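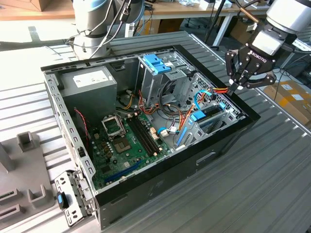
Right arm at the wire bundle near the drive cage, PC tower on its side.

Posted 19th May by Dagmar Ďurica
3 comments | 2 shares

# Hanuritz PC Teardown Demos

Teleoperated demonstrations of work inside an open desktop computer. The set is meant for imitation learning on contact-rich tasks with cables and clips. It contains 74 episodes, recorded by Farzana Jayawardena and Nana Osei in January. Both operators had used the leader arms before; neither had serviced this model of computer.

## Tasks

- `cable_grasp`: close the gripper on a named wire bundle and hold it.
- `cable_route`: move a held bundle clear of the motherboard and release it.
- `connector_pull`: pull a power connector straight out of its socket.
- `idle`: arms parked or moving between poses, no contact with the case.

`connector_pull` is the hardest of these. Connectors with a side latch need the latch pressed first, and a two-finger gripper can't always press and pull in one grasp. Episodes where the operator gave up are kept and marked `success: false`.

## Workspace

The tower lies on a grooved aluminum table with the side panel off and the interior facing up. The processor socket is empty. The case is not clamped, so it can shift when a cable is pulled hard. Its pose is logged at the start of each episode only.

Scene views come from fixed cameras. They were not moved within an episode, but their placement differs between recordings, and extrinsics are stored per episode. Do not assume one calibration for the full set.

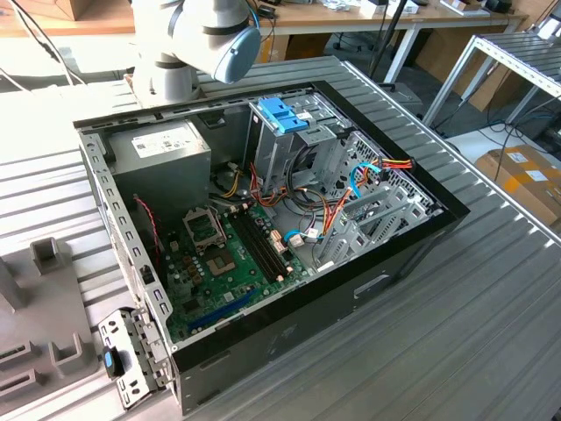
## Recording

Operators drove the follower arms with joint-matched leader arms through the Praditeo control stack. Gripper opening was mapped to a hand trigger. No force feedback was given - operators judged contact by eye, and this shows up as overshoot in the first part of many grasps.

Each episode folder holds:

- `scene/` video from the fixed cameras
- `joints.csv` measured and commanded joint positions
- `gripper.csv` opening and motor current
- `meta.json` task, operator code, success flag, notes

Timestamps share one clock. An episode runs to roughly 2000 control steps. Pauses have not been trimmed.

## Labels

Success flags were set by the operator and checked by Melahat Dağdelen against the video. Where the two disagreed, the checked value is in `success` and the first one in `success_operator`. Segment boundaries (approach, grasp, move, release) were marked by hand and should be treated as approximate.

## Known problems

- Thin fan wires are hard to see in the wide views.
- Fingers often hide the contact point. Use motor current to find the moment of grasp.
- Glare on the black bezel upsets some depth estimators.
- Background clutter is not controlled.
- One computer model only. Policies trained on this set should not be expected to work on other cases without more data.

## Loading

Use the Imai reader, version 2 or later. Older versions drop `gripper.csv` without a warning.

## Access

Released for research use. Requests for the raw logs go to Eleni Begović through the project page.

We use cookies to remember your settings and measure traffic. Accept | Manage preferences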